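Ekix hand-held gripper kit - good enough for fabric?

Asked by Rania Nseir

I'm looking at the Ekix kit for recording folding and putting-away jobs around the home. The price I was quoted is 800 with 3 sets of spare fingers. My main worry is cloth. The older Parnon unit I used dropped anything thicker than a pillowcase. Does the Ekix hold a folded towel by the sides, and do the curved fingers come standard?

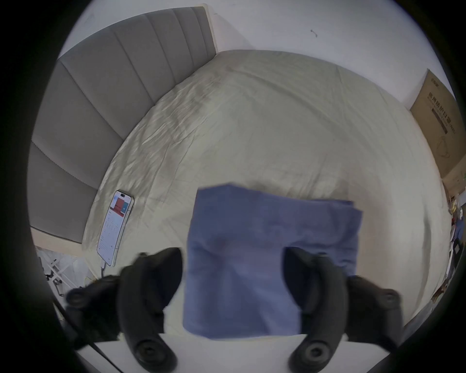
Hadi Sayegh
Curved fingers are standard, flat ones cost extra. Towels are fine if you fold them first and squeeze from both sides. Go slowly with the trigger - closing fast makes the stack buckle in the middle. I've done more than 33 takes in one afternoon without swapping fingers. The strap is poor and I replaced mine.

Pasichnyk
had the parnon too, same problem. no idea on the ekix

Wimelstead
Check the return terms before you order. I had 7 days from delivery and shipping back was on me. Grip was OK on hand towels, bath towels were too heavy for my wrist after a while. Also ask which finger screws they ship now, mine came with the wrong length.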